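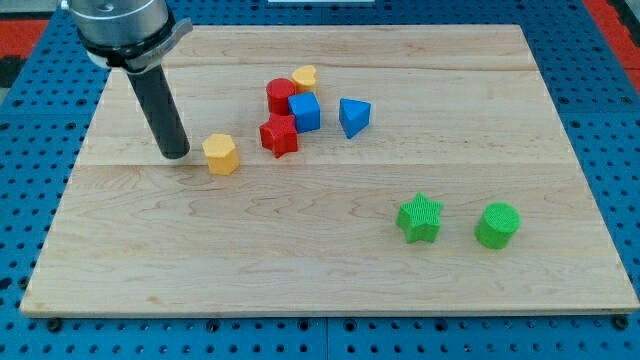 3. Looking after the cell

By the time our group took over the Kerslake cell in April, it had already been through two student teams, and both had left notes. The first team's notes were excellent. The second team's notes said "see first team's notes," which would have been fine if they hadn't moved the board.

3.1 What we inherited

The arm hangs over a blue perforated table, and the work surface is a pale wooden board placed on top of it. The blocks are the Zotari set: printed shapes in red, yellow, blue and green, among them stars, cylinders, a cube and a heart. The task program, Motar, pushes them into groups with a single rounded finger. It has no second finger and cannot pick anything up, a fact we explained to every visitor to the lab, usually twice.

Motar keeps one stored height for the board. When we started, that height belonged to a board position that no longer existed. The finger would come down beside a block, stop politely in mid-air and sweep over the top of everything. The log called this a success. We have 693 runs from before our repair, and we don't trust the success column in any of them.

3.2 Setting the height again

We tried the clever way first, which was a script that lowered the finger until the motor current went up. It found the board. It also found a star, which it hit squarely on one point and reported as the board. After that we did it by hand:

1. Clear all blocks off the board.
2. Check the board for rock by pressing on each corner. Snug the fasteners if it moves.
3. Jog the finger down at the slowest speed over the back left corner until a slip of printer paper just drags under the tip.
4. Write down the height. Repeat at the other three corners.
5. Enter the highest of the four readings in Motar, plus the clearance on the card taped inside the cabinet door.
6. Put one block back and push it the full width of the board before trusting anything.

Our corner readings did not agree with each other, and we spent most of an afternoon blaming the arm. The board was made from joined planks, and one seam stood slightly proud of its neighbors. Jelach, who supply the shop with lumber, sell a flatter board. We had already spent the budget on finger sleeves, so we sanded the seam.

3.3 The finger and the collar

The clamp collar on the end of the arm is the part to watch. If it works loose the finger can turn a little, and a tilted finger puts its tip somewhere Motar doesn't expect. We drew a paint-pen line across the collar and the housing and looked at it before each session. This is the least advanced thing in the report and it caught more faults than the software did – two slipped collars, both after somebody had pushed blocks into a tight cluster at full speed.

3.4 Results after repair

We logged 886 runs with the new height. Missed pushes became rare enough that we started noticing other problems, mainly that the cylinders roll when they tip over and the software has no opinion about this. Tight clusters are still hard. The finger has no room to get between two blocks that touch, so Motar shoves the whole group and then spends several minutes regretting it.

The next team should start with the collar line, then the corner heights. The printer paper is in the top drawer. Please don't move the board.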